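3.2 Trays, tumblers and the bare table

We turn now to the question that first brought us to this study, which is how people who share a table come to treat one small part of it as the place where a drink belongs. Earlier writing on shared kitchens has tended to look at cupboards and fridges, where ownership is marked with labels and shelves, and has had rather less to say about the tabletop – a surface that everybody uses and that changes several times between breakfast and the end of the evening.

Our material comes from the household survey carried out at Hunbridge, to which 3,975 people replied, and from 321 longer diaries in which people wrote down, in their own words, what stood on their table and where. Many of the diaries are a pleasure to read. One writer at Cadine gave almost a whole page to the tray by her kettle, and it was her entry, more than anything in the survey, that made us look again at what a rim does for a table. Figure 4 shows the kind of arrangement we mean, along with a stretch of pale tabletop from the same place.

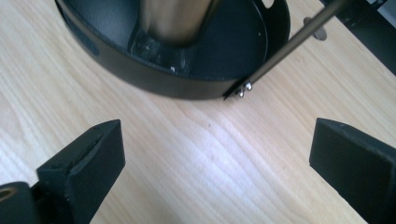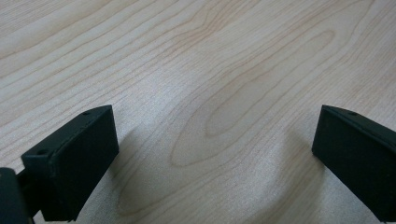

Figure 4. Light-coloured wooden tabletop: with a round black tray and an upright metallic object standing in it (first picture), and the wood grain (second picture).

Kostoneo Papers in Home and Table Studies, Vol. 9, Issue 2, p. 47

The tray in Figure 4 has a low rim, and low rims came up again and again in the diaries. People liked being able to see the edge and to lift a cup over it without thinking. A tall side, several of them wrote, turned a tray into a box, and a box soon filled up with post, keys and pens. With a low one the habit was gentler: a tumbler went back to the tray because the tray was plainly there, and the rest of the table was left for plates, homework or nothing at all.

Wood matters too, and we had not expected it to matter quite so much. Diary writers with pale tables spoke fondly of the grain – the long loops and stripes – and were noticeably more careful about rings and spills than those with painted or covered tops. Brynjólfsdóttir found much the same in her account of café tables, though she was writing about visitors, who have less reason to worry over a mark. Of the survey replies, about 2,000 mentioned a tray, mat or coaster of some sort, and we return to the differences between these in Section 3.3.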